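6. Setting Up a Power Strip Session

6.1 Purpose of this section

The Stuvance wrist-camera kit is used with the Nemwood grasp policy to study how a two-finger gripper handles cables, plugs and sockets in ordinary rooms. This section covers the power strip task family. It assumes that the arm has been mounted and homed (Section 3) and that the wrist camera has passed the focus and exposure check (Section 4).

The method depends on clutter that is left as found. In the Parthorpe trials, policies trained on a bare gray bench lost most of their skill when moved to a table with a printed cloth or a patterned wall behind it. The procedure below therefore fixes the electrical conditions and the robot start pose, and leaves the background alone.

CAUTION: All strips used in this task family must be isolated from the supply for the whole session. A session with a live strip is outside the scope of this manual.

6.2 Before you start

You will need:

A multi-socket power strip with a cord at least long enough to form one free loop on the work surface
A small appliance with its own cord
The Troncoso finger set, either the open-frame fingers or the padded fingers
An insulated voltage tester
The session log, paper or electronic

Record the finger type in the log before the arm is powered. The two finger types have different contact geometry, and episodes recorded with one are not pooled with the other during training unless the finger label is present.

6.3 Preparing the work area

1. Set the arm to HOLD and confirm that the amber status light is steady.

2. Remove the strip from the supply and test every socket. Enter the result in the log.

3. Place the strip within the reach envelope. Any orientation is acceptable. Avoid placing it exactly parallel to the base edge in every session, as this teaches the policy a shortcut that does not transfer.

4. Lay the cord without straightening it. One broad loop is the minimum. Cord sections may cross the surface on either side of the strip.

5. Leave nearby objects where they are. Wallpaper, window tracks, fabric, printed tabletops and surface dirt are all part of the recorded condition. Do not wipe the surface between episodes. A change in surface marks during a session is recorded as a change of condition and starts a new session number.

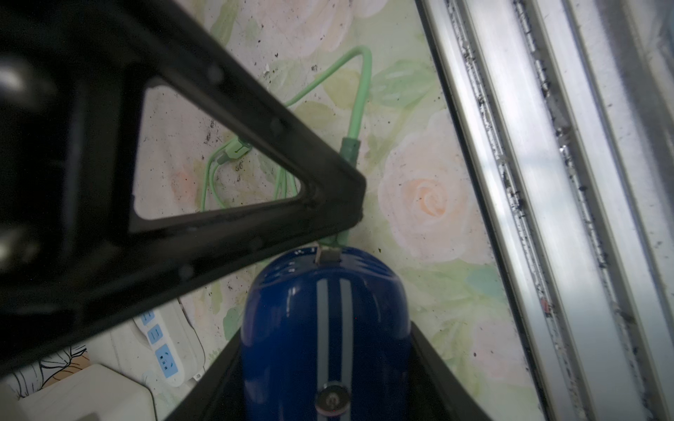 6. Check the finger clearance. With the open-frame fingers, the cutout lets the camera see part of the background through the finger, and the segmentation mask must be regenerated if the finger has been removed and refitted. Run MASK REBUILD from the calibration menu and wait for the confirmation tone. The rebuild takes 23 seconds.

7. Move the arm by hand through the full approach path at reduced speed. Watch for any point where a cord could enter the gap between the finger and the gripper body. If a cord can enter the gap, change the approach angle in steps of 5 degrees until it cannot.

NOTE: Do not tape cords down. Early sessions used tape at the appliance end, and the resulting policy pushed against cords as if they were rigid.

6.4 Setting the camera

The wrist camera sees its own fingers in every image. This is intended. The policy estimates distance partly from the size of the gap between the fingertip and the target, so a view with the fingers masked out gives worse results than a view with the fingers present.

8. Set the exposure to FIXED. Automatic exposure reacts to white housings and darkens the rest of the view when the gripper moves close to them.

9. Set the episode buffer to 500 images. Longer episodes are split automatically, and the split point is written to the log.

10. Hold the gripper over the work surface and check that the fingertips are in view. If they are not, return to Section 4.

11. Confirm that the live view and the depth estimate agree on the position of at least one socket face. Socket faces with a strong color difference from the housing are the most reliable. Slots are too narrow to use as a depth reference at the start height.

6.5 Recording the approach episodes

An approach episode begins with the gripper at the start pose and ends when the operator presses MARK. Contact with the strip is permitted but is not required for the episode to count. The outcome label (contact, near contact, abort) is assigned by the operator at the time of marking and is not edited later.

12. Select task PS-APPROACH.

13. Set the speed limit to 70 millimeters per second. The limit applies to the fingertip, not to the wrist joint.

14. Press START and guide the gripper toward the strip with the teach handle. Take a natural path. Corrections and hesitations are useful and should be kept.

15. Continue until the gripper covers part of the strip. Partial cover is the condition of interest: the policy must keep a working estimate of sockets it can no longer see. An episode in which every socket stays in full view adds little to the training set.

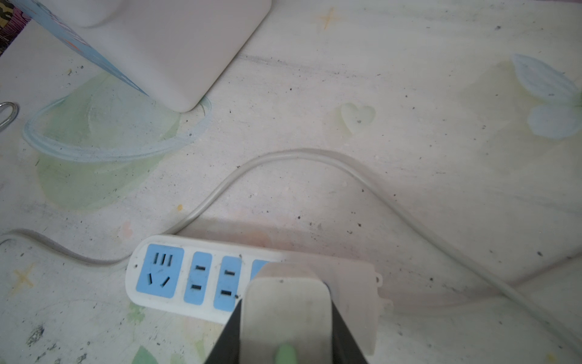
16. Press MARK and choose the outcome label.

17. Retract the gripper along the same line until the whole strip is in view again, then press END.

18. Rotate or shift the strip by hand before the next episode. Do not touch the arm while doing so — the controller treats a push on the arm as a teach input and will add it to the buffer.

CAUTION: Keep both hands clear of the fingers until the status light returns to steady amber. The fingers can close from HOLD if a queued command is still pending.

6.6 Socket layout labels

Each session carries one layout label for every visible socket type. Labels are assigned from the live view before the first episode.

Three-pin, angled: one vertical slot and two angled slots
Two-pin: a pair of slots with no third opening
Combined: both patterns on one face
Covered: face present but hidden in the reference view

Use the covered label freely. In the Nemwood results, sessions that marked hidden faces explicitly gave a lower slot position error after occlusion than sessions that left them unlabeled. The effect was larger with padded fingers, as the pad hides more of the strip at low height.

If a strip has short extra slots on the same panel as the main ones, enter the main pattern and add the suffix X. Do not create a new label. The label table is shared between sites, and local additions will cause the import to fail.

6.7 Checking the session

19. Open the session in the review tool and step through the first and last episode.

20. Confirm that the finger label matches the fingers in view.

21. Confirm that the strip does not jump between consecutive images. A jump means that the strip was moved before END was pressed. Mark the episode as DISCARD. Do not trim it.

22. Run the occlusion report. It lists, for each episode, the share of images in which at least one socket face is partly hidden. A low share usually means that the approach was stopped too high.

23. Export the session. The export writes images, joint states, labels and the log to a single archive.

6.8 Troubleshooting

Finger mask drifts during approach
The finger mounting screws are loose. Tighten them, repeat step 6 and start a new session number.

Depth estimate unstable over a printed surface
Check that exposure is FIXED. If it is, raise the start height and repeat step 11. Large pale prints with soft edges give weak features, and the estimate settles faster when a housing edge is also in view.

Cord tracked as part of the strip
Common when a white cord leaves a white housing. Add one manual point on the cord well away from the housing. One point is normally enough for the session.

Reflections on dark gripper parts trigger the contact detector
Lower the contact detector gain by one step. Do not cover the gripper body with matte tape, which changes the mask and will be seen by the policy.

Export fails with LABEL UNKNOWN
A local label has been added. Replace it with the nearest entry in 6.6 and export again.

Section 6 last revised Apr 25, 2023. The insertion task, PS-INSERT, is described in Section 7 and requires the force sensor option.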